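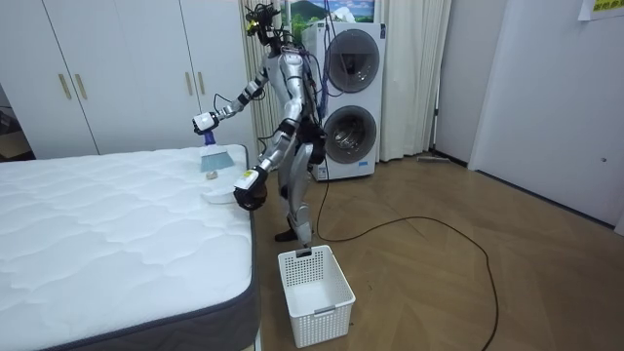

4. Sweeping the Top Panel

Your Tornwood mattress has a quilted top. The waves look restful and are also an excellent place to keep crumbs. Sweep it at every sheet change.

1. Strip the bed completely. Sweeping around a fitted sheet is a hobby, and this guide can't help you with it.

2. Put an empty basket or bin on the floor beside the mattress.

3. Hold the dustpan flat against the near edge of the top panel, lip level with the quilting.

4. Using a clean, soft hand broom, sweep toward the pan in short strokes. Follow the stitching where you can.

5. Tip large pieces into the bin before going back for the small stuff. A basket with holes will keep the large pieces only.

NOTE: The broom that does the garage is not a clean broom.

CAUTION: Do not dig at the stitching with stiff bristles. Pulled threads are not covered by the warranty, and we can tell.

CAUTION: Do not beat the mattress. It is a mattress, not a rug.

For stains, see Section 5. For stains you would prefer not to discuss, also see Section 5.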